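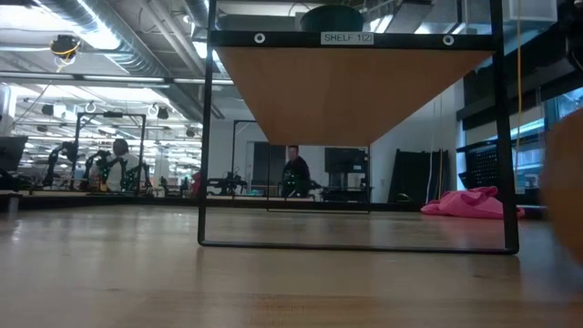 Shelf unit with its SHELF 1(2) label on the front crossbar

Home | Guides | Set-up | Labels | Help

Section 4: Naming your shelves and printing the first labels
By Hala Hakim, April

Print this page | E-mail this page

You've got Rusutum installed and your first room added, so now comes the bit I enjoy most – giving every shelf a name and sticking it on! Once this is done you can type "spare fuses" into the search box and be told exactly where to put your hand. Set aside an hour for a small stockroom, a bit more if you have to move boxes first.

Before you start

You will need the label printer, a roll of 40 mm labels, a soft cloth and a pencil. Check that the printer is switched on and shows up under Settings > Printers. If it doesn't, go back to Section 3.

4.1 Add the shelves

1. Open the room from the left-hand menu and choose Add shelf.
2. Type a short name. Capitals are easier to read from a distance, and the name can be up to 10 characters long, brackets and spaces included.
3. If you use a number in brackets, decide now what it means and write it in the Notes box. At our Pongsiri stockroom it's the bay number, but you might prefer it for the level or the side of the aisle. Any of these is fine as long as it means the same thing in every room.
4. Press Save. Repeat for the rest of the room.

Note: Names can be changed later without losing the items stored under them. Old labels will still need peeling off, though, so a quick pencil plan on paper is well worth it.

4.2 Print and stick

5. Tick the shelves you want and choose Print labels. The first one comes out as a test.
6. Hold the test label up at arm's length. Too small? Go to Text size and move it up one step.
7. Print the rest of the batch.
8. Wipe the spot with the cloth and let it dry fully.
9. Peel, place and press from the middle outwards for 10 seconds.

Caution: Don't stick labels over bolt heads, vents or safety notices. Never climb on a shelf to reach the top level – use a proper step.

Caution: The print head gets hot after a long run. Wait 60 seconds before you open the cover.

4.3 Check it works

10. Put one item on a shelf and add it in Rusutum.
11. Search for it from a different computer or phone. The shelf name should match the label letter for letter.

Big stockrooms are welcome too! One room can hold 1,000 shelves, and Issa Daher's tips on splitting up a large room are in Section 7. Section 5 covers adding items in bulk.

Print this page | E-mail this page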